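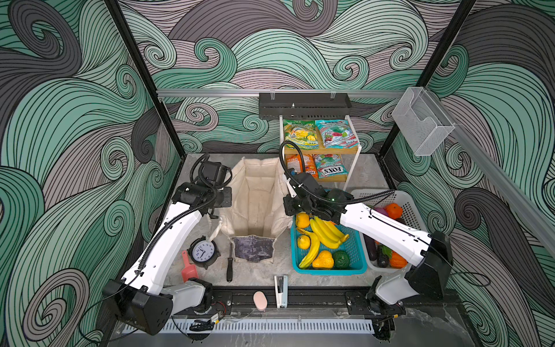
Junex is a small set of tidying scenes, 300 in all, built on everyday stuff you'd find at home! The cream bin in the middle is where things get packed, and the turquoise basket of fruit beside it is our favorite part.

Search this repo Go

## What gets packed
- Produce (we call this group Jadach): onions, eggplants and so on, into the bag. 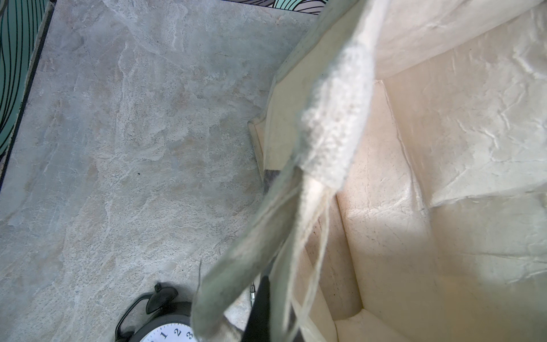 - Table odds and ends (Girnier): clock, scoop, screwdriver, stapler. These mostly stay put.

Veggies go in before the fruit,

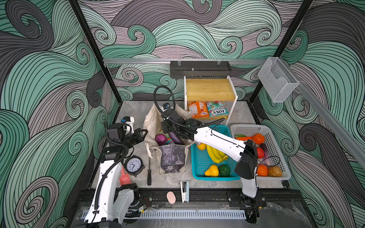

and each scene ends after 8 items at most. Snacks from the shelf are the Nakajima group, and they're so fun to sort. 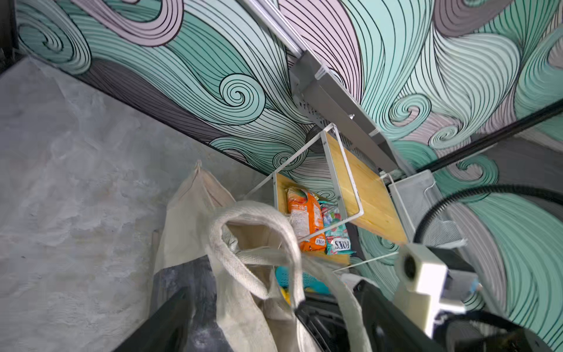
## Splits
4 folders, 2 of them held back for testing. More coming in July!

8 comments · 4 shares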